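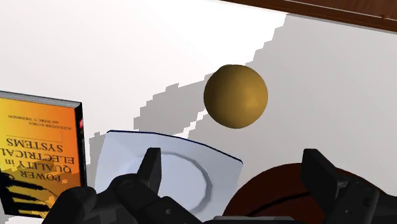
4 min read

Short films should cost more to enter and less to see

Halina Kaczmarczyk made Griltenska over 2 winters with a budget of 4,000 dollars, most of which went on fuel and sandwiches. It runs for 35 minutes. I think it is the best thing to come out of Nurton in years, and very few people are going to watch it.

The problem is the length. Programmers like shorts under fifteen minutes because they can fit six into a session. Anything past half an hour takes the place of two or three other films, and each of those films has a cast and crew who will buy tickets. I understand the arithmetic. I have helped to program the November weekend at Brestden and I have turned down long shorts for exactly that reason. I was wrong at least once.

Griltenska needs its time. The middle section is a woman waiting for a ferry, and the waiting is the point. A festival told Kaczmarczyk it would take the film if she lost ten minutes. She said no, and I would have said no too — the ferry would have been the first thing to go.

Entry fees make this worse. They are low enough that everybody applies everywhere, so a small festival gets buried and the first viewing is done at speed, by tired people, on laptops. I would rather see a higher fee, waived for anyone who asks, and a promise that every film gets watched to the end. Fewer entries would come in. The ones that did would get a fair look.

Then put the selected films on for free. Brestden spent 3,000 dollars last year on an opening party. That money would have covered the hall for the whole weekend, with the doors open to anyone walking past.

People tell me audiences won't sit through a long short. Cieślak, the old cinema on the Nurton road, ran one before every feature for a whole season, and the seats were full by the time the lights went down. Some people grumbled in the foyer. They came back the next week anyway, and a few of them had started turning up early.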